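Is a computer really a brain?
By Maya Smadi, for Eren young readers

People love to say that a computer has a brain and a memory. Be suspicious. A brain can forget your aunt's birthday and then feel bad about it. A computer can't feel bad about anything. So what is really inside the box?
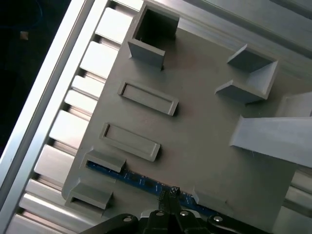
Let's begin with how the parts stay put, as a computer is mostly parts being held. Makers like things with edges and corners to push against. Grey walls that meet in an L make a good corner, and a shallow tray with a rim does a similar job. Clever? A bit. An egg box does it too.

Now for the big green board, called the motherboard. It isn't anyone's mother. It is a flat board that the other parts plug into, so they can pass signals to each other.

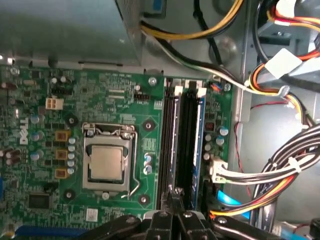
The processor is the part that gets called the brain. It follows instructions very fast, and that is all. Tell it something silly and it will do something silly.

Then there is the memory, which comes on thin sticks that stand in long slots.

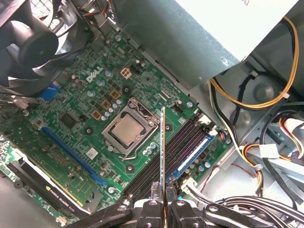
It holds what the computer is busy with now. Switch off and it goes blank, so I wouldn't call it much of a memory. Things you want to keep are saved on a drive.

Last comes the power supply, a metal box that changes electricity from the wall into a kind the parts can use. Never open one, even unplugged.

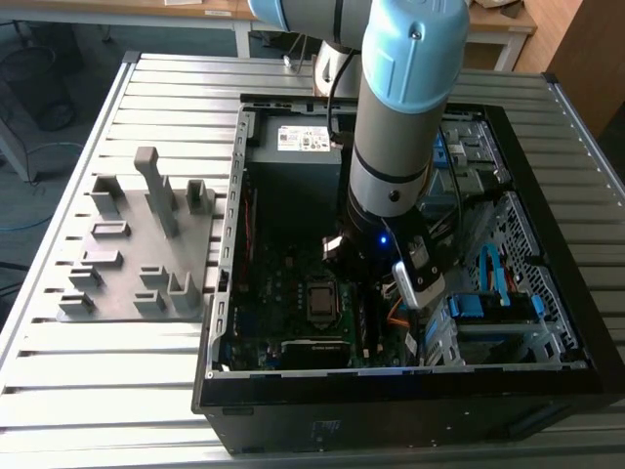
So, is it a brain?

I say no. Njål Isaksson, who is 15, says "sort of". Ask him what a computer is worried about and see what he says.

Contact Eren young readers | Copyright Eren | Back to top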